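Pacing Deserves a Place in Every Treatment Plan

December 2, 2018

Patients who live with chronic fatigue are often told to rest when they are tired and to be active when they are not. The advice is kindly meant, and it fails a great many of them. A good morning leads to a full load of laundry, a trip to the store and a long phone call, and the following two days are spent in bed. It is the position of this essay that pacing should be taught as a skill, by trained staff, from the first appointment onward.

At present it is usually taught late. The Hendricks clinic introduced its pacing course in May, and of the 132 patients who enrolled, 40 had been ill for more than eight years. Most had received a leaflet at some point. A leaflet cannot help a person work out that ten minutes of standing at the counter is a sensible limit, or that reading the mail also draws on the day's supply of energy.

Objections to earlier teaching tend to concern cost. Occupational therapists are in short supply, and the Vedari district has one post for a very large rural area. Group sessions would ease the pressure, as would home visits limited to the rooms where patients spend the most effort. For many people that room is the kitchen – preparing a meal involves lifting, bending, reaching and planning, often at the end of the day.
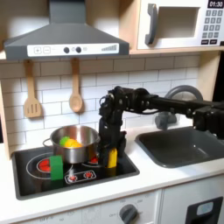
A reader in Gondine wrote that her own course had come six years too late, and that by then she had given up her job and most of her friendships. She asked that family members be invited as well, as hers had taken every canceled visit for a lack of interest. Her request is reasonable and should be adopted. Relatives who understand a planned rest are less likely to interrupt it, and patients should not have to defend it alone.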